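3. Building the Arm and the Table

3.1 Where the parts came from

I should say up front that we never set out to build a proper research platform. The shared workshop at Jasano gives each project one table and one locked cabinet, and you get what you get. So the whole setup had to fit on a single tabletop, run off the wall outlets, and be safe enough that the people at the next bench would still talk to us. The arm is a secondhand kit sold under the name Cunen, and it came to us with two bad joints and no paperwork at all. I spent most of April taking it apart in the evenings (usually starting after 7 p.m., when the big saw was finally off) and putting it back together with new screws. The second joint was the worst of it. The old bearing had worn into an oval and the whole forearm sagged when you asked it to hold still, so we printed a new housing, hated it, printed it again a bit thicker, and that one is still on there.

The control box is a Berine board, mostly picked for its price. It talks to the joints fast enough for slow work like ours, but it does get cranky if you plug in the cable while the arm is powered. We lost one board that way and I don't want to talk about it!

3.2 The fingertips

This is the part I'd most like other home builders to read. Mahjong tiles are slick, heavy for their size, and rounded at the edges, and bare plastic fingers just squirt them across the table. We tried rubber bands first, then the sticky sheet people put on dashboards, then a soft cast silicone tip that I was very proud of and that tore on its first evening. What we use now is a wrap of clear film over the tip, pulled tight and replaced whenever it starts to look cloudy. It is cheap and ugly and it takes two minutes to change. In our runs the wrapped tip dropped 3 tiles where the bare one had dropped 8, under the same speeds and the same grip force. I know that's a small test. We plan to repeat it with a real force sensor once somebody sells us one we can afford.

One thing we got wrong for weeks was grip force. I kept turning it up, figuring harder was safer, and all that did was make the tile pivot around the contact point and pop out sideways. Backing it off and slowing the last bit of the approach fixed more drops than any material we stuck on.

3.3 Laying out the workspace

Our planner, which we call Matar, wants to know where the pick area ends, so the layout of the table got more thought than I expected to give it. A plain dark mat is the main work area, and tiles waiting their turn go out to the sides on the bare white tabletop. In Figure 2 the arm is up over the table with nothing in the gripper, four tiles are on the mat, and the right half of the mat is still clear for placing. The tiles are all face up, with the green backs against the table, and at a low angle the markings squash together so badly that I have trouble reading some of them myself, which tells you why we gave up on reading faces from the side camera and now use it only for checking positions. The long panel behind the table gives us a calm background at tile height, though everything over its top edge is still ceiling lights and ducts, and we crop that out before the planner sees it. My screwdriver lives at the back by the panel, and I've stopped pretending I'm going to put it away between runs.

Figure 2. The arm over the mat and tiles.
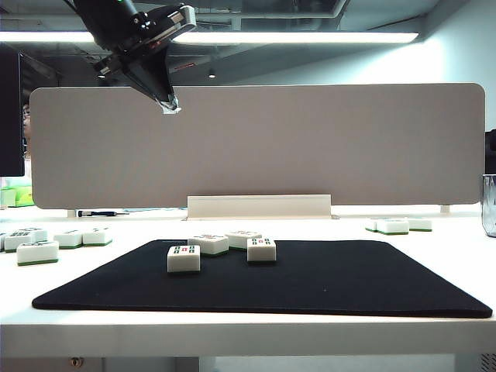
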